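Jidard Linen Services: progress report to the Pereyra fund, 9 Sep 2022
Prepared by Maribeth Lacson

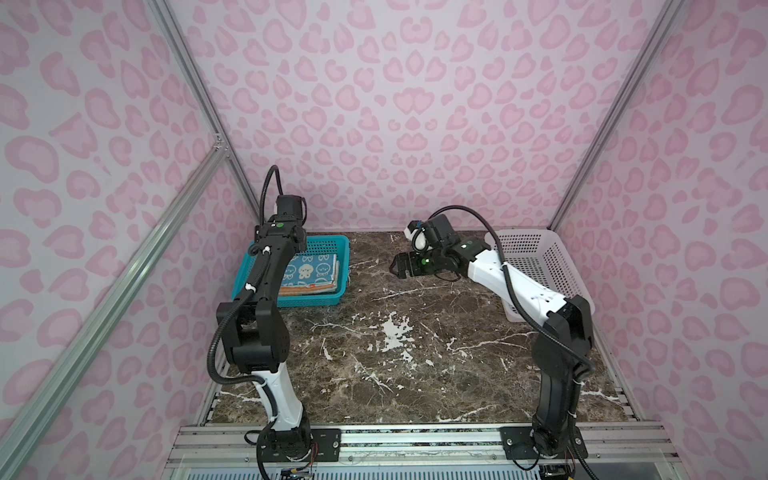 The folding cell has now logged 866 towels, against 3632 folded by hand over the same stretch. The hands are not worried.

Ivana Painemal and Ignacio Durán have moved from folding to sorting and checking, with no change in pay. Both like the chairs. Ivana would like it recorded that she refolds what the arms consider finished.

Lautaro Figueroa's hours went up, as someone has to restart things. We ask that his training line be extended to March.

Spent on training to date: $1045. Requests outstanding: 3, one of them a fan.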